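Teaching by Showing: Notes for Week 2
Robot Learning from Demonstration, Rirnham campus

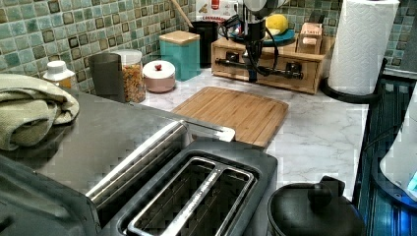

Last week we finished on the question of where a policy gets its data, and I promised we'd get to the fun part. So: you are the data! Everything the arm learns this term will come from somebody in this class moving it through a job, and how you move it matters more than most of the network choices we'll argue over later.

There are two ways in. In kinesthetic teaching you put the arm in gravity compensation, take hold of it near the wrist and guide it through the motion. You feel contact straight away, which is wonderful for anything involving a push or a snug fit. The catch is that your hands and forearms end up in the camera view, and the policy will happily learn to look for them. The usual fix is to record the joint path, then play it back with you standing clear and save the images from the playback.

In teleoperation you drive from a distance. We use the Zelero leader arm, a small copy of the big one, and the follower mirrors your joints. Camera views stay clean and you can use both hands if you've got two leaders. What you lose is touch. Most people squeeze far too hard for their first dozen tries - I certainly did - so watch the gripper current on the Trevix display until your eye catches up.

Kitchen tasks are my favourite place to learn this. A counter has toasters, cutting boards, jars, little drawers with knobs, all at different heights and mostly in each other's way. Plan the approach before you press record. Coming down on a drawer knob from above is a different problem from coming at it front-on, and your wrist will run out of travel sooner than you expect.

Some habits to get into:

Start every demo from the home pose.
Move at a steady pace. Long pauses while you think teach the arm to pause.
If you fumble and recover smoothly, keep it. Recoveries are gold.
If you fumble and give up, mark it failed. Don't delete it.
Shift the objects a bit between demos, and write down what you shifted.

For scale, the Chan set we'll train on in August has 1,240 demos across 38 tasks. The baseline gets 79 per cent on the drawer tasks and does much worse on anything with a lid, and I'd love to see one of you beat it.

Before the lab, read the section on compounding error and sketch what happens to a policy that has only ever seen perfect demos. Bring the sketch, messy is fine.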